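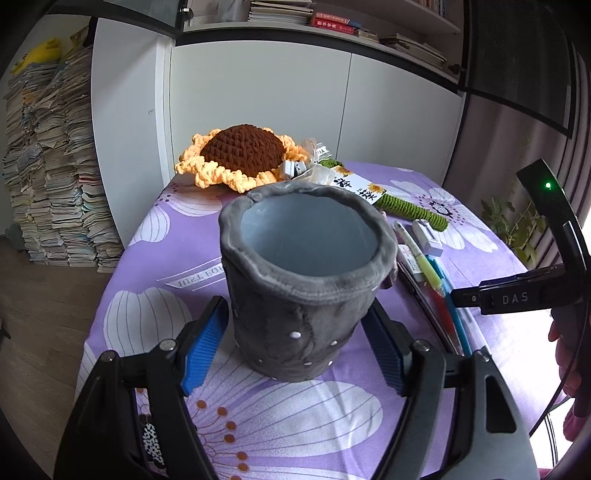

When can I get into the Susovstead pottery rooms? From 9 Apr 2024, and you don't need to have touched clay before.

I'm so pleased to be writing this one! I've run Jorklow Clay from a borrowed back kitchen for far too long, and we're finally moving into the old Modise seed shop in Susovstead, just up from the bus shelter (the green door, not the blue one, the blue one is the dentist). We've got 33 seats, a proper drying cupboard and a sink that drains.

Evening classes run for 11 weeks and cover pinching, coiling, slabs and a bit of decorating. I teach most of them myself, and I'm a great believer in wobbly rims. If you've been put off by the wheel, come anyway – everything in the first term is made by hand on an ordinary table, and you'll take home whatever survives the kiln.

The kiln deserves its own paragraph. It's second-hand, it came down from Findesico in two halves, and we raised £1289 towards it with a cake stall, a raffle and one very long quiz night. Thank you to everybody who bought a ticket, and sorry again about the music round.

Each term costs £20 for under-18s, with clay and firing included. Adult prices are on the sheet by the door, along with the dates for glazing days, which fill up quickly. Aprons are on the hooks, but please bring an old towel and tie long hair back.

To book, pop in while we're open or leave a note in the letterbox with your phone number, and I'll ring you back. Reporters are very welcome to come and have a go too – wear something you don't mind ruining.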